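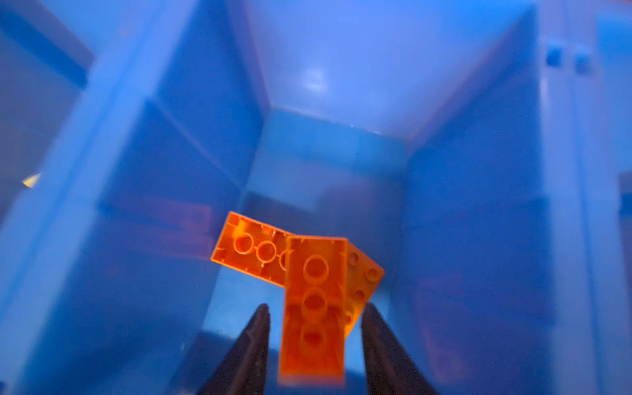 STOSTCOMBE, March

Sorting and cleaning translucent bricks

Translucent LEGO bricks show dust and scratches sooner than solid colors. Store them by color in a deep, rectangular bin. Blue plastic works well for orange pieces: the contrast makes stray bricks easy to spot on the bottom.

Check the undersides before washing. Lint collects in the round tubes and along the thin ribs between them, and a brick that looks clean from the stud side may be packed with it. A dry, soft paintbrush removes most of the lint.

Washing: lukewarm water, no hotter than 30 °C, with a few drops of dish soap. Soak for 50 minutes, stir by hand, rinse twice. Do not use the dishwasher or scouring powder. Stand bricks on a towel with the tubes facing down so the water drains out. Turn them after 6 hours. Do not use a hair dryer.

Keep translucent pieces out of the general bin, where they rub against harder parts. Nidia Ticona of Tamayo writes that she lines hers with felt, cut 235 mm wide to fit the base. Felt sheds at first, so shake it out before use.

Next month: labels that peel off cleanly.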